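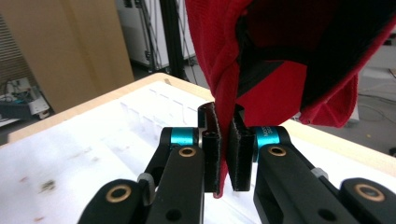
Red knit, hem curling outward on the right, left edge twisted up.

Forum: Laundry and Fabric Care
Thread: Curling hem on a knit, fold or hang?

dgolob wrote:
Item as per photo. Soft knit, slightly fuzzy surface, care label long gone. The hem rolls outward whenever it has been hung up, and the creases run lengthways. I have 21 knits to put away for the summer and would like one method for all of them. Fold flat or hang?

m_gaber wrote:
Fold. A knit on a hanger carries its own weight from the shoulders and grows in length. Lay it face down, sleeves in, bottom third up, then over once more. Maximum stack height 4.

Rania_B wrote:
Agree on folding, disagree on thirds. Thirds put a crease across the chest. Fold in half over a rolled towel and you get a bend with no hard line. Been doing it that way since May with no creases so far.

m_gaber wrote:
A towel per garment is 21 towels. Not practical in a normal wardrobe.

Rania_B wrote:
Two garments per towel, one inside the other. Works for thin ones.

youssra.g wrote:
Neither answers the hem. If it is plain stocking stitch it will curl whatever you do in storage. Pin it out flat, steam from 2 cm without touching, leave the pins in overnight. Don't press the iron down or you flatten the fuzz.

dgolob wrote:
Fibre content unknown. Is steam safe on acrylic?

youssra.g wrote:
Light steam only. Too much and acrylic goes limp for good. Try an inside seam first.

dgolob wrote:
Noted. Will try the seam tonight, then thirds for the thick ones and the towel for the thin ones.

m_gaber wrote:
Still thirds for everything, in my view.

Last post: August 21, 2019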